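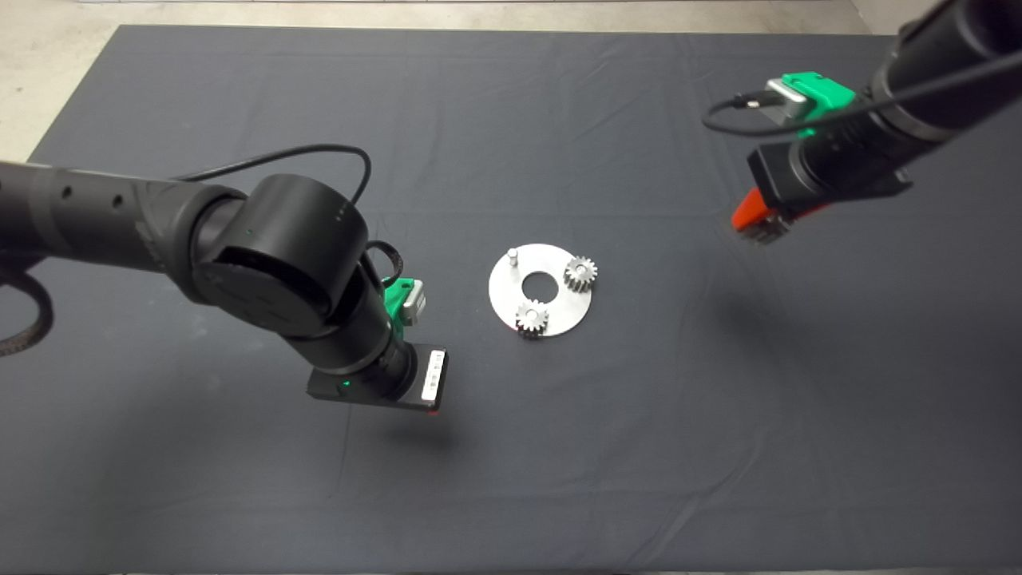
Quedé con Dilruba Nanayakkara en su taller, Dewan, a las diez de la mañana, y a las diez y cinco ya estábamos hablando de telas. «El mantel oscuro lo cambia todo», me suelta mientras busca dos tazas. «Pones una pieza de metal cepillado sobre gris carbón y la lees enseguida. Sobre blanco te pasas el día peleando con los brillos».

Dilruba diseña piezas de mesa en metal, y la que más le piden es un disco plateado con un agujero en el centro y una espiga corta que se levanta a un lado. Se llama Grumen (el nombre se le ocurrió en un autobús, no significa nada). Yo le confieso que la primera vez pensé que le faltaba algo en medio. ¡Se echa a reír! «Me lo dice todo el mundo. El agujero es para que la mesa también cuente. Si lo tapo, me queda una bandeja de bar».

¿Y la espiga? «Empezó centrada y era aburridísima. En agosto la moví y ya no la he vuelto a tocar».

Lleva vendidas 1413 unidades, casi todas a través de Cokier, una tienda que al principio le dijo que no. Le pregunto si plancha los manteles y pone cara de ofendida. «Jamás. Una arruga larga le quita a la mesa ese aire de escaparate. Además, odio planchar».

Ahora anda liada con otra serie, Trorka, más pequeña y con el borde más grueso, y todavía duda con el acabado. «El cepillado refleja poquito y perdona las huellas. El pulido es precioso diez minutos». Antes de irme le compro un Grumen, y me lo envuelve en papel de periódico.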